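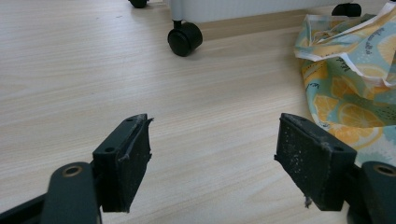 The Lost Art of Having Nothing in for Guests

My grandmother in Edet kept a cupboard for visitors. Its contents were never eaten, even by visitors, who knew better than to say yes the first time and were rarely asked a second.

I live in Vistside now, where people text before they come round and then text again from the doorstep. You would think the extra warning might help. Last January I had 12 hours' notice and still served crackers on a chopping board.

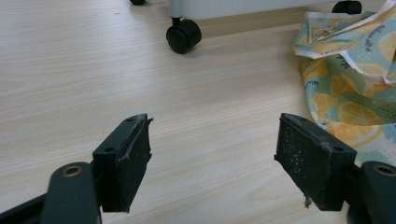 3 min read

The shops have noticed our shame. Bondlow sells a "drop-in box" of biscuits and nuts with a ribbon on it, so that it looks like something you already owned. I bought two. Both were gone by the weekend, and no guest had been near them.

Sweets are worse. A tin with a cheerful face on the lid will not survive an evening alone with me – I have tried the high shelf, and I own a chair.
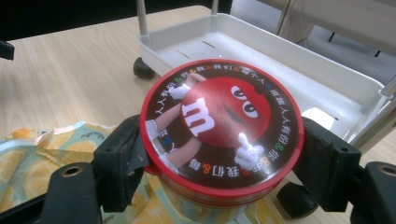
From the Food and Home desk

My neighbour's method is to keep only things she dislikes. She has a drawer of aniseed twists and a fruit cake that could hold a door open. Her guests stay twenty minutes, and she says they all leave very happy.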